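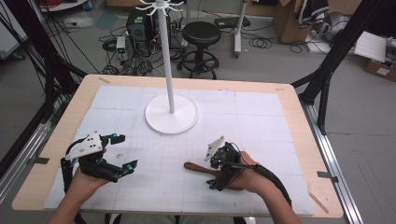

Right, I need opinions on mug trees, because my other half thinks I've lost the plot. We moved into a flat in Irnon in the summer and the kitchen has exactly one cupboard you can reach without a chair, so the mugs have to live out on the worktop. I like the kind with a round white base, a tall thin pole and a bunch of curved hooks right at the top, but that shape is really meant for scarves or jewellery, isn't it? Has anyone hung proper mugs on one? I mean big heavy ones, the sort you need two teabags for. My current one is an old pine thing from my nan's and it drops a mug every time someone slams the front door. Two gone since Christmas, including my good Villanueva one with the blue rim, and I'm still cross.
brackenmoor

Don't do it. I had a tall skinny one and the trouble is that all the weight's at the top. Take two mugs off one side and over she goes. I now have a row of cup hooks screwed under the wall cupboard, £4 for the packet, and I've never looked back.
teacosy_tel

Can't screw anything into anything, Tel, we rent! The landlord had a moan about a calendar.
brackenmoor

I'm going to disagree with Tel (again, sorry Tel). It's all about the base. Mine came from Nokholm and the foot is so heavy I thought they'd put a paving slab in the box by mistake. It holds five mugs and I've got two kids and a spaniel charging past it all day long. If the foot is wide and heavy the height doesn't matter nearly as much as people make out.
ploughmans_lunch

Five mugs, though. Who only has five mugs? I've got 13 and there's only me here.
teacosy_tel

That's a different thread, Tel.
ploughmans_lunch

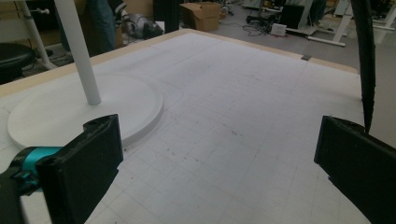
Page last changed: February 24, 2018

Just catching up with this one. What's wrong with stacking them? I stack mine two high on a tray and it takes up less room than any tree.
gingernut_84

Stacking chips the rims. I won't be moved on this.
brackenmoor

It doesn't if you don't bang them down! Mine have been stacked for years and they're fine, and they were only cheap ones off the Plornura market.
gingernut_84

I'm with brackenmoor about the rims, but I do think a tray is a good idea under a tree as well. A flat white base shows every drip of tea and you'll be wiping it morning and night. Also look at the pole where it goes into the base. If it's a screw fitting, give it a twist now and then, they work loose and then the whole thing leans.
ploughmans_lunch

OK, the twisting tip is useful, thank you. I've been out and measured the worktop and there's room for a decent wide foot next to the kettle if I shift the bread bin. Going to have a look at the Nokholm ones in March when I get paid. Tel, I can hear you sighing from here.
brackenmoor

Sighing and drinking my tea out of an unbroken mug, yes.
teacosy_tel

Does anyone know if the Nokholm one comes in green?
gingernut_84

Only white or black when I bought mine. There was a cream one as well but it was smaller, and the hooks were too close together for anything bigger than an espresso cup.
ploughmans_lunch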